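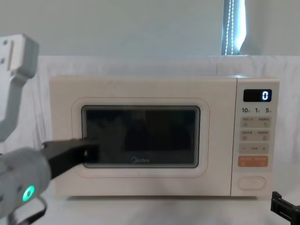 Slide 3. Say hello again, people will have wandered in from the coffee.

Two arms, one microwave, 63 evenings. My wife asked what was wrong with my own hands. Pause for laugh. If no laugh, move on quickly.

The door opens from an oval button at the bottom of the panel. Easy for a thumb. We spent most of July teaching a gripper to be a thumb. Doston build log has all 246 attempts, including the ones Ajith Chowdary titled "no."

Mention the budget: 2000 dollars, before the second arm. Don't look at the front row.

Start button is the orange one. The arms have no opinion on orange, so we gave them positions, and then somebody leaned on the table. Tell the table story, short version.

Next slide: cables. Drink some water first.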